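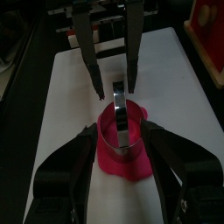 ## Arms at the bench: your questions

I've been getting the same questions in the hallway and at the coffee machine since the robot arms started on the dough bench, so I'm writing my answers down. I'm Percy Arboleda, I run the sample room here at Cerstead, and I'll fix anything I got wrong if you tell me!

### Is anybody losing their job?

No. All 30 of us in the sample room are still in the sample room. Management put that in the November letter, and I keep a copy in my desk drawer if you want to read it for yourself. What does change is what you do between breaks. Less cutting, more checking and mixing, and a fair amount of setting things up for the arms (more than I expected, to be frank).

### What do the arms do all day?

Cutting, mostly. They pick up a cutter by the handle, press it into the dough, lift it and move on. It's the job that wrecked my thumb in my second year here, so you can guess how I feel about handing it over. We've logged 3,094 cuts so far, and I went back through the sheets to get that number, so please appreciate it.
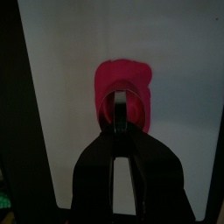
They're slower than Dana's old crew on a good morning. They also don't care if it's the last tray before lunch. My hands care a lot.

### Why is it always pink dough?

Because I bought too much pink. We'll move on to the other colors when the tub runs out.

### Do I need to learn programming?

Nope. The Droten course is 56 minutes on a screen, and then you spend a shift next to someone who's done it. You'll learn to start a run, pause it, and write up what went wrong in words a person can understand. "It was weird" is not a write-up – I've gotten four of those.

### What if it drops something or grabs a cutter badly?

Pause first, then reach in. Please don't do it the other way around, even if you're fast. Handles are the fussy part, being thin and shiny, and a grip that's a little off at the top gets worse once you push down.

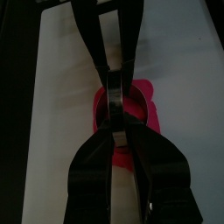

When you've paused it, put the cutter back at its start spot, log it, and hit resume. If the same thing happens twice in one run, come get me. I would much rather walk over than find out at the end of the shift.

### Can I go back to hand cutting if I hate this?

Yes. Small orders, anything under 500 pieces, are staying by hand for now, and so is all of the Holroyd work. Put your name on the sheet by my door.

### Who do I complain to?

Me, then the Dukon support line, in that order.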